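Call for Participants: Home Visits and Blood Pressure Study

The Feyisa Health Project is looking for adults with high blood pressure to take part in a study of nurse home visits. We want to find out if regular visits help people keep up with their medicine between clinic appointments.

Visits last less than an hour and are arranged at a time that suits you. A nurse will check your blood pressure, go over your prescriptions and ask about meals, salt and sleep.

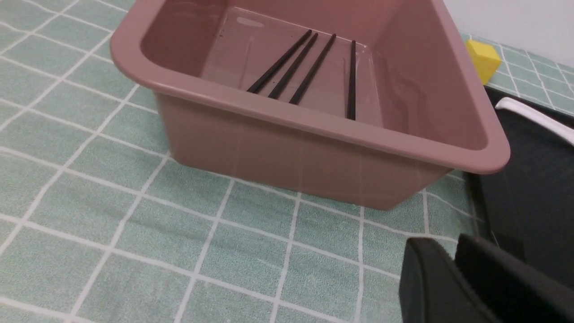
You will keep your own doctor and your usual treatment throughout. The study does not supply or change any medicine.

Who can join
Adults living in Drulgate or Sotisov who have taken blood pressure tablets for more than 10 months
People who prepare most of their own meals at home

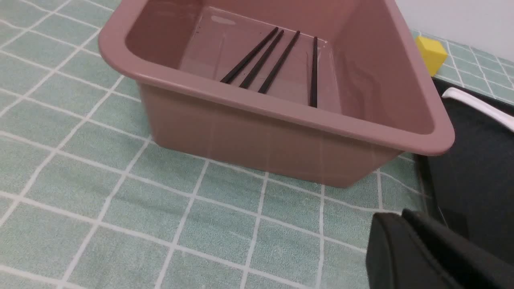
People who can be at home for 13 visits, the last of them in June

What we ask of you
Write down your readings twice a week – we lend you the monitor – and fill in a short food diary. You may leave the study at any time, and your care will not be affected.
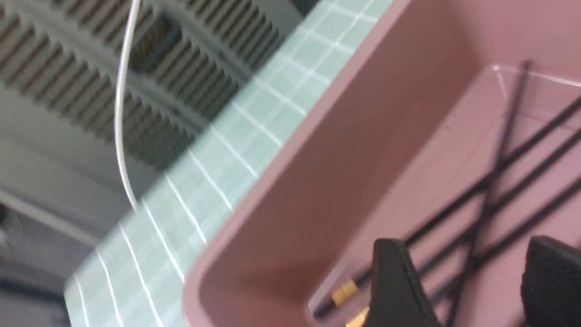

How to apply
Call the study office on extension 1221 and ask for Jayanthi Murthy or Satish Amin. Forms are also at the front desk of the Drulgate clinic. Applications close Nov 25, 2025.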